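The Soft Hand
by Houda Fahmy
February 2021

The gripper from Kettunen closed on the cup 227 times before it dropped it, and Raimo Sjöberg wrote the number on his palm. The paper was too far away.

"Now the Herkach," he said.

Changing the fingers needed four screws and a lot of patience. Raimo had little of the second. He had promised Sinatside an answer by March, and the answer was only one word, the name of a gripper. He had been looking for this word for 22 days.
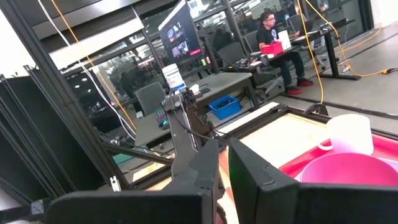

He liked the Herkach less, and he knew this was not fair. It was heavy and it closed too quickly. But when he watched through the camera on the wrist, he saw what the arm saw, and this changed something in him. The white mug stood on its tray beside the pink bowl, and between the two big black fingers there was only a narrow gap. At the inner edge of the right one a tiny green light was burning. It looked to him like the window of a house where somebody is still awake.

He thought of his mother, who took every cup with both hands, also the empty ones.

"How do you set the force?" asked the new student.

"Today, five," said Raimo. "Yesterday I was angry and I set more."

He started the program and went to drink his tea. When he came back, the counter showed 492 and the arm was still working, slowly, in the half-dark. He sat down and held his own cup with both hands. The message to Sinatside could wait until the tea was finished.

Comments

Cloketti: I liked the mother. I wanted one more page about her.

tea_and_bolts: Four screws? Ours has six, and one is always lost.

Last updated: two days after publication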